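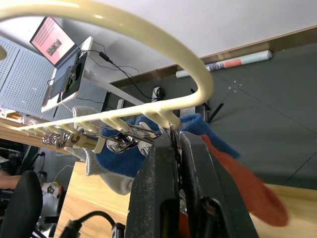

Release force was the number Brayden Sawatzky cared about, and he had been chasing it since April. The arm he had built in the back half of the shared workshop could pick up a sock. It could lift the sock to the rack. What it did after that varied from run to run, and he logged each variation in a file called ploltero.txt, after the name he had given the arm during its first week, when he still expected to rename it. The red-orange sock was the test piece, chosen for contrast. Run 26 had brought its clip up to the nearest prongs of the cream rack, between the two black fingers, with blue fabric hanging just beyond. He stopped the run at that point and read the current on the finger motor.

The current was high. The fingers were squeezing a clip that needed no squeezing.

"It thinks it's going to drop it," said MacLeod, from the desk.

"It doesn't think. The threshold is wrong."

"Whose threshold?"

Sawatzky did not answer. The threshold was 2,153, in raw counts from the motor board, and he had typed it in himself on the night the arm let go of a glass jar. Before that it had been lower. He had swept up the jar, raised the value until the next jar stayed put, and left it there. The comment beside the line said "temporary."

He changed it to a variable and made the variable depend on the height of the wrist. Low on the travel, the grip stayed firm. Within 20 millimeters of the rack it would ease off in steps, pausing after each one to see whether the load had moved to the prongs. If the load had not moved, the fingers would close again and wait.

"Wait for how long?" MacLeod asked.

"Until it's sure."

"That's not a number."

He put in 7 seconds.

Run 27 failed at the first step. He had reversed a sign, and the fingers tightened on approach until the motor board shut itself off. He corrected the sign, powered the board down, counted to ten, and powered it up again. The Suvero supply under the bench clicked twice, as it always did. He had opened it once to find the click and had found only a relay, in good order.

Run 28 began at a quarter to five. The wrist rose. The fingers eased by one step and paused. They eased by a second step and paused. At the third, the current fell to almost nothing, and the fingers stayed where they were, closed on the clip with no more force than a hand resting on a rail.

The timer ran out. The fingers closed again.

"It had it," MacLeod said. "Why didn't it let go?"

Sawatzky scrolled back through the log. The load had left the fingers at 4.1 seconds. The arm had registered this, and had gone on registering it, ten times a second, until the limit. He read the release routine twice. It tested for the load, it stored the result, and it returned to the top of the loop. There was no line that opened the hand. He had taken it out after the jar.

He wrote the line back in – one call, one argument – and saved the file. Then he sat with his finger above the key and looked at the clip on the prongs.

"Do you want me to hold a hand under it?" MacLeod asked.

"It's a sock," Sawatzky said, and started run 29.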